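Families with a child between 4 and 7 years are invited to take part in a study about how children listen when there is noise in the room. The study is called Vida. It is run by a small group of speech and hearing researchers at the Zeltmont centre, and we are looking for 65 families before the end of July.

## What we want to learn

Many parents of autistic children tell us the same thing: at home, in a quiet corner, their child answers to a question quickly, and at a birthday party or in a shopping centre the same child seems not to hear. A normal hearing test does not explain this, as it is done in a silent booth. We would like to understand which kinds of background sound make listening difficult, and if this is different for children who are autistic and children who are not. We need both groups.

In the earlier part of the work we collected 593 questionnaires from parents. Now we want to meet the children themselves.

## Who can join

- Your child is 4 to 7 years old on the day of the first visit.
- Your child understands simple spoken English. Speaking is not necessary, pointing is fine.
- Your child has no known permanent hearing loss. Grommets in the past are not a problem, but please mention them.
- For the autism group, we ask to see a written diagnosis from a paediatrician or psychologist. A child who is still on a waiting list can also join, and will be placed in a separate group.

Brothers and sisters are welcome to take part if they are the right age.

## What happens at the visits

There are two visits, each of 90 minutes with breaks. In the first one we check the hearing and play a game where the child listens to a short sentence and touches the matching picture on a screen. The sentences become harder to hear little by little, and we stop whenever the child wants to stop. In the second visit the child wears soft headphones and watches a cartoon while we play different sounds: voices, traffic, kitchen noises. The loudest sound is at the level of a normal conversation.

You stay in the room all the time. If your child does not like headphones, please tell us, and we can use loudspeakers. You may bring a favourite toy, a blanket or snacks. 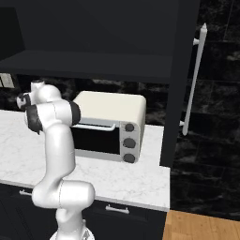

## Where and when

Visits take place in our rooms in Jerkport, on the ground floor, with free parking behind the building. Families who live closer to Jilter can ask for the first visit there. Appointments start at 9 am, and the last one of the day is at 4 pm.

## What you receive

Each family gets a $65 gift card after the second visit, and we pay back the bus or train tickets. You also receive a short letter with the hearing check results, which you can show to your family doctor. It is not a diagnosis of autism or of anything else.

## Your privacy

Your child's name is kept apart from the results. You can leave the study at any moment without giving a reason, and this will not change any service your child receives. The study has been approved by our centre's ethics board.

## How to sign up

Call the Zeltmont reception and ask for the Vida listening study, or leave your phone number at the desk. We will call you back for a short talk of ten minutes, and after this we send the consent form by mail or email. Please read it at home and write down your questions for the first visit.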